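Simulation before sawdust: the arm bench, part four

The arm has been bolted to the bench since December and I still haven't let it do a full cycle on its own. Part three ended with the wrist cable snagging on the corner of the guard. That is sorted now. I moved the cable clip back to the second link and put a spiral wrap over the last stretch, and it has been fine through a lot of slow jogging.

What I hadn't got was a decent way of trying out a pick routine without standing there with my hand over the stop button. Imad Harb, who has the bay next to mine at the workshop, has been telling me to build the thing in simulation for months. I put it off because I thought it would take longer than the job itself. It took me three evenings, most of the first one spent getting the joint directions right. Two of them were backwards in the file I started from and the arm folded itself through the table.

The job is simple enough. I make small wooden blocks for a marble run, and they need sorting into a long box with a slot in the top, so that they sit in a row for oiling. Doing it by hand is dull. Suha Abou Jaoude wants 463 of them for the spring fair and I would like to be doing something else while they get sorted.

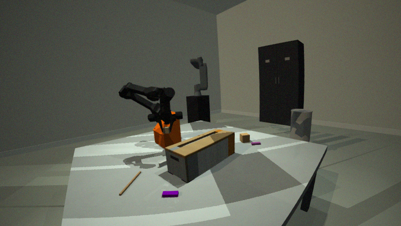
Lighting turned out to matter more than I had expected. I had set up one flat lamp to begin with and the colour detection worked perfectly, which should have made me suspicious. In the real workshop the sun comes in low across the bench all afternoon. So I put a strong light in at an angle, and now there are bright bands across the tabletop and the arm throws a dark shadow to the left of the box. The detection got worse straight away. A purple block in full light gives two quite different colours, a bright violet on top and something much darker on the front, and my script was treating those as two objects. I widened the colour range and made it merge anything touching. That fixed most of it.

The second problem was the box. I drew it at an angle across the table on purpose, because on the real bench it never stays square to anything. The script was reading the angle from the long side and getting confused by the shading along it. It now uses the edges of the slot, which give a clean dark line against the tan top. Georges Saliba suggested that and I owe him a coffee.

With those two changes I left it running overnight. It did 2,000 simulated picks with the blocks put down in random places each time, on both sides of the box. It failed on 90. Nearly all the failures were blocks lying close against the side of the box, where the fingers had no room to come down. I could write something to nudge them clear first, but it's easier to keep that strip of bench free when I tip them out.

A few notes for anyone doing the same:

Check every joint direction one at a time before you run anything.

Give the table some friction. Mine had none at first and the blocks slid off when touched.

Save the random seed with each failure. I didn't on the first run and couldn't repeat any of them.

Next job is the fingertips. The printed ones are too slick on oiled wood, so I'm going to glue on some rubber from an old inner tube and see how long it lasts. Valdis has offered me a set of silicone pads as well and I'll try both. After that it gets 10 real blocks, at low speed, with me standing next to it.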